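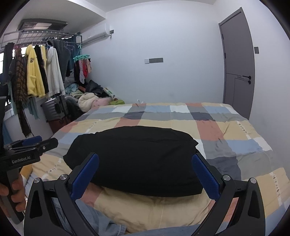
Black garment, folded, on a beige pillow.

Last updated: 11 August 2023

Packing for a Week Away — speaker notes, Müzeyyen Güler

Opening (keep it short)
Thank Cengiz Aksoy for the invitation and the slides. Say who I am: nine years booking travel for the Duman choir, and before that the front desk at the Nasari guesthouse. Ask for a show of hands. Who checked a bag last time? Who wore everything in it? Wait for the second answer.

The July survey
We asked 87 choir members and family to write down what they packed for the Korano trip and what they wore. 48 of them came home with at least one pair of shoes they had not put on. Only 11 ran out of something, and in most cases it was socks. Stay on this slide for a minute. People like to argue about the shoes.

Start with the days
Make the list from the schedule. Write down each day, what you are doing, and whether you will be indoors. Two concerts in Korano meant two evenings in black, and the same black outfit did both. Mention the bus. It was cold in the mornings and several people had put their sweaters in the hold.

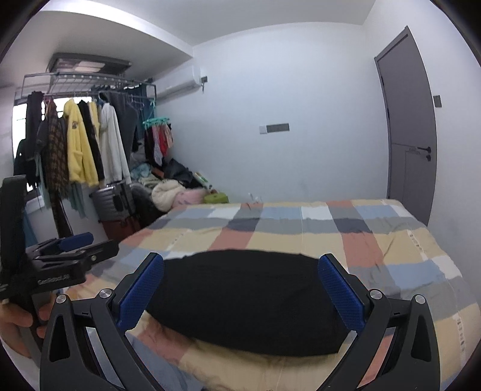 Dark clothes are the easy part. They go with each other, they can be worn twice, and a small stain won't show from the third row. Lint will, so bring tape. Check black items against each other in daylight before you leave — old black and new black look like two colors on stage.

Fold or roll
I get asked this every time. Roll knits and T-shirts. Fold anything with a collar or a lining. Padded things take up the most room, so wear them on the travel day or put them in last and press the air out with your forearm. Skip the part about vacuum bags if we are past 20 minutes.

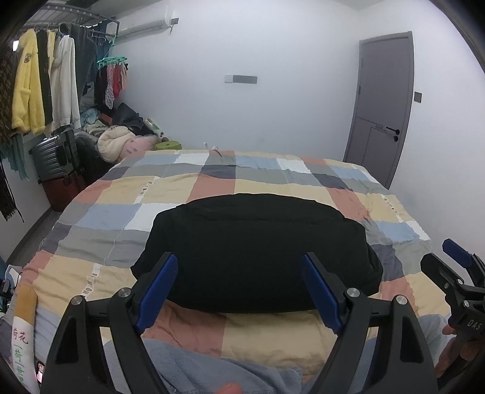

Padded and black, laid out on the bed.

Weight
Weigh the bag at home. The Tisari ferry office has a scale, but there is a line for it and you will be repacking on the floor. If someone asks about medicine: in your hand luggage, in the original box, with a copy of the prescription.

Close
Read out the packing list from the handout. Remind them that the sign-up sheet for the spring trip is by the door. Questions — repeat each one into the microphone, the back rows could not hear last time.

Filed under: Talks, Group travel, Packing

Get our travel notes by email once a month. You can unsubscribe at any time.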